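Ticket: Gripper purchase for the Kandpal kitchen project
Queue: Equipment and budget
Status: Waiting on supplier
Opened: 2/10/24

Summary
We must choose between two parallel grippers before the budget closes. The simulation team asks for the wide one and the budget covers the narrow one.

Quotes received
Zavport, wide body, flat pads: $2,067 each
Fanico, narrow body, same type of pads: $1,681 each
Both prices are without freight. We need 3 units, two for the arms and one spare.

Log

Entry 1. Asked Geltivley if their adapter plate fits both models. They answered that it fits the Zavport body only. For the Fanico one we would have to order a plate, and the price was not given.

Entry 2. The August budget sheet has one line for grippers and no line for plates. I added a line for plates and left the amount open. Please do not fill it with a guess.

Entry 3. Delivery time is 14 days for Zavport. Fanico wrote "in stock", but did not confirm a shipping date. I have asked again.

Entry 4. Ran the kitchen model with the wide body, to check the view over the fingers when the arm stands close to a large surface. The body takes the whole bottom edge of the view. Both pads are still visible with the fingers open, and so is the gap between them.
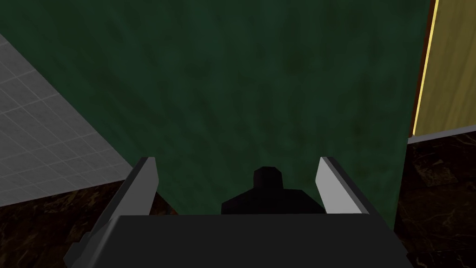
Posted by: ticket owner

In this position there is nothing between the fingers, only the small black block on the body and the green surface further on. I can accept this view for approach moves. For low objects I am less sure – the body hides a good part of the floor, and I would like the same test with the narrow model before we pay for three units.

Still open
– Plate price for the Fanico model
– Shipping date from Fanico
– Narrow body file for the simulation (requested, not received)
– Approval to move money from the spare parts line, if we go with Zavport

Please keep the ticket open until the plate price is here. I will not send the order before that.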